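4. Clearing and laying out the bench

The Esten bench set comes with a rack, glassware and trays, and a table large enough to lose all of them on. Allow 20 minutes the first time and 12 once you have stopped arguing with the rack.

Before you start
Take everything off the tabletop. Everything includes your mug. Sille Skov, who tested these instructions, wishes it known that the mug was empty.

4.1 Placing the rack
1. Stand the rack on the table with its feet flat. If it rocks, turn it round. If it still rocks, see section 7.
2. Put test tubes in the end holes first. You may fill the middle first if you like, but you will be reaching over glass all afternoon.
3. Lower each tube until it rests on the bottom. Do not push. A tube that needs pushing belongs to a different rack.

Note: Racks from the older Koltia set have narrower holes. They look the same until you have bought the tubes.

4.2 Placing the beaker and trays
4. Set the beaker in front of the rack, far enough away that you can lift a tube without your sleeve joining in.
5. Lay trays flat, one at a time. Stacked trays stick together and then come apart when you least want them to.

CAUTION: Glass goes down last and comes up first. Part 37 in the spares list is a replacement beaker, and it is our best seller. 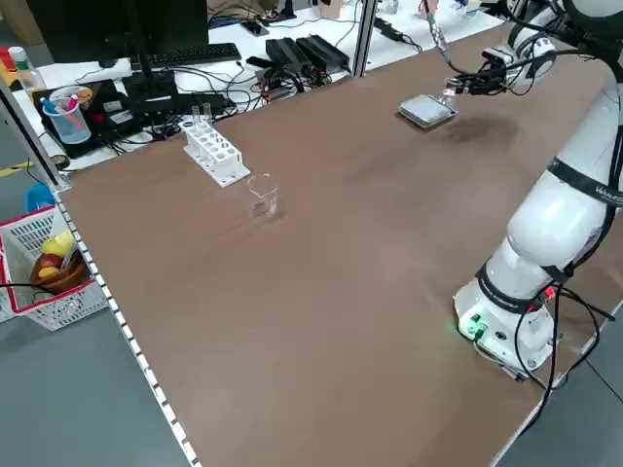 4.3 Everything else
6. Keep phones, pens and chargers on a separate desk. They will breed there, but at least they will do it away from the glassware.
7. Fruit and other lunch stays off the bench. A basket on the floor will do, provided you remember where you put your feet.
8. Run cables where you won't catch them with a chair.

Note: Wipe the tabletop with a damp cloth and let it dry before section 5. Polish makes it look splendid and sends the rack sliding – please don't.

Revised September 30, 2024 by Sólveig Kárason. Step 2 was step 3 in the March edition.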